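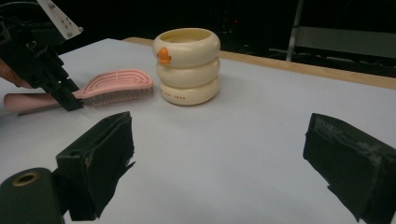

Plateau de table blanc à chant en bois clair.

L'université de Stemotmont, que tout le monde chez nous appelle simplement « Stemot », est un petit établissement public installé sur la colline de Grovgate. J'y ai passé mes années de licence, alors je vous préviens : cet article penche un peu de son côté !

Elle accueille 3670 étudiants et 137 enseignants, répartis entre 3 facultés : lettres, sciences et droit. La plus ancienne, celle des lettres, occupe toujours le bâtiment Relton, avec ses couloirs interminables (je m'y suis perdu plus d'une fois, et pas seulement la première semaine).

Chaque faculté est dirigée par un doyen, élu par ses collègues puis confirmé par la présidence. Le vote se tient en décembre et le mandat commence le 1er février 2022 pour l'équipe en place. En cas de départ anticipé, un doyen par intérim prend le relais, avec les mêmes pouvoirs, sauf pour les recrutements.

La bibliothèque Masilela, ma préférée, compte 80 places assises. C'est peu, je sais, et en période d'examens il faut vraiment se lever tôt.

Voir aussi : Faculté des lettres de Stemotmont ; Bâtiment Relton.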